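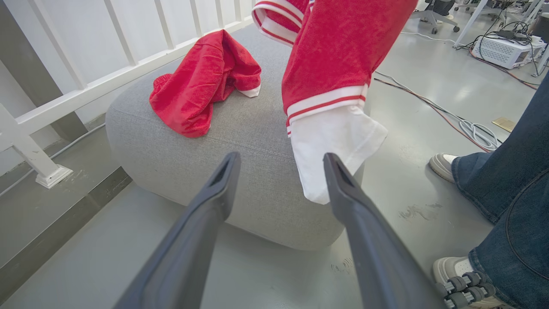
Vinddale asked under the last thread why we don't put suction on the arm and skip fingers altogether. Fair question. Plush fabric leaks air. We tried one cup on a folded sweatshirt and it let go every time the pump cycled. So it's fingers, and this thread is about which ones.

Two sets in this round. The Gridcombe fingers are dark gray, matte, with a slotted hollow tip. The Andreadis ones are solid with a glued rubber pad. Same arm, same wrist camera, same controller settings for both.

The test item is clothing in soft red plush, shorts and pants. I picked it for being hard. Terry and plush bunch up, the pile hides the edges, and one red piece next to another gives the camera very little to separate them with. White trim and cuff stripes help a bit.

Total so far is 1,046 grasp attempts over 9 days. Each attempt is scored by hand as held, slipped or missed. Held means it stayed in the fingers for 5 seconds after the lift. I don't score folding at all in this round.

The Andreadis pads grip harder on flat cloth. On a heap they tend to push the pile down and close on a thin pinch of it. The slotted tips let some fabric bulge into the opening, and that seems to hold better at low force. I'd like more data before I say it louder than that.

Where the slotted tips do worse: linings. Anything thin and loose, like a pocket bag, can work its way into the slot and stay there when the fingers open. We logged 47 of those. The arm thinks it has released and the garment comes along for the next move.

Curuldale asked about the camera. It's at the wrist, looking out past the fingers. Good for the last few inches of approach. Bad once a garment is up close, when cloth can fill a big part of the view and the depth numbers go to junk. A second fixed camera is on the list.

Lighting matters more than I expected. Red plush under the overhead lights loses most of its texture on our camera at default exposure. Bringing exposure down two steps fixed most of the missed waistbands. It cost us some detail on the dark fingers, and I can live with that.

Next up is a narrower slot, printed in the same shape so the mount doesn't change. If the lining snags drop and the heap grasps stay where they are, we keep it. I'll post the counts for both versions in this thread.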